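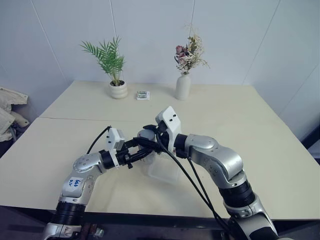
Students in the Maurya robotics club have entered a two-arm handling project in the Dadura student contest in November. The task is to get both grippers onto one clear plastic container and move it without tipping it.

Club leader So-yul Seok said the team of six has logged over 100 practice runs. "Timing the two arms is the hard part," she said. Henok Demissie wrote most of the control code.

The entry deadline is 21 days away.

Comments

Lalit Sandhu: Good luck to all 6 of you.

K. Amegashie: Is the code going to be shared?

Search Skiltine Go

Contact | Copyright Skiltine | Back to top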